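Search this site Enter keywords Search

Keeping a small side table in order: layout, plant care and cleaning

This guide covers a light table with a rounded top, of the kind used beside a sofa or desk, carrying a few everyday things: a bottle, a potted plant and a basket for tissues. The method applies to any small surface with a pale finish. It needs no special tools.

What you need

Two soft cloths, one damp and one dry
Washing-up liquid
A saucer or shallow dish to fit under the plant pot
A self-adhesive cable clip or a fabric cable tie
A tape measure
Four felt pads, if the floor is wood or wood-effect

1. Clear and clean the top

Remove everything, including the plant. Wipe the surface with a damp cloth and one drop of washing-up liquid, working from the back edge to the front. Rinse the cloth and wipe again. Dry at once. White finishes show rings from pots and bottles, and a ring left for 7 days is much harder to lift than a fresh one. Do not use scouring cream or the rough side of a sponge – both leave fine scratches which then hold dirt.

If a ring remains, lay the damp cloth over it for a few minutes and wipe again. Repeat before trying anything stronger.

2. Check the leg fixings

Tip the table on its side on a folded towel. Tighten each screw by hand until it stops, then a quarter turn more. Over-tightening strips the thread in the underside of the top. Where metal legs splay outwards, check that each foot sits flat when the table is upright again. Fit felt pads at this stage.

The Bratmont folding tables we used for years loosened at the leg plate every October, when the heating came on. Any table with screws into board should be checked at the same interval.

3. Place the objects

Tall things go at the back, low things in front of them. The basket goes to one side, where a hand can reach it without passing over the plant. On a curved top, keep every base at least 19 mm in from the edge. The curve takes away more usable space than it appears to, particularly towards the ends, and a base that looks safe from above may overhang when viewed from the side.
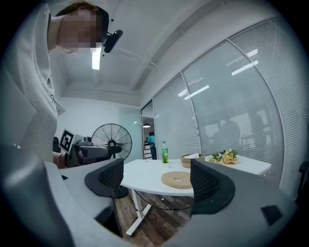

Valeriano Esteban wrote in to disagree with the usual order: he puts the plant at the back and the bottle in front, on the grounds that the bottle is picked up several times a day and the plant once a week. He added that he had broken two pots before changing over.

His arrangement works if the plant is low and does not need to be turned. If it leans towards the window and has to be rotated, keep it in front. In either case leave a gap of one finger's width between pot and bottle, so that one can be lifted without catching the other.

4. Set up the plant

Stand the pot on its saucer, including when it has no drainage hole. Small pots dry out quickly at the surface and slowly at the base. Push a wooden skewer to the bottom, wait a minute and pull it out. Damp soil on the skewer means no water is needed. Water in the sink, let the pot drain, and return it to the table once it has stopped dripping.

Avoid misting at the table. The spray reaches the tissues and spots the finish.

5. Tissues and basket

A woven basket holds a loose stack or a soft pack well enough. Line it with a piece of card cut to the base, otherwise the weave catches the lowest sheets. Fill to just above the rim. Shake the basket out over a bin at each refill and brush the weave with a dry toothbrush. Natural fibres should not be soaked – they swell, and the base dries out of shape.

6. Cables on the floor

A cable that loops under a table will be caught by a foot or a vacuum cleaner. Gather the spare length into a flat figure of eight and secure it with a fabric tie. Run the remainder along the wall, or up the back of a leg if it serves something on the top. Do not pin a cable beneath a table foot. Araceli Llorente recommends leaving a hand's length of slack at the plug end, so that the table can be moved for cleaning without pulling on the socket.

Upkeep

Dry dust weekly. Repeat step 1 monthly and step 2 once a year. Replace felt pads when they are flattened or have picked up grit, as grit marks wood-effect flooring quickly.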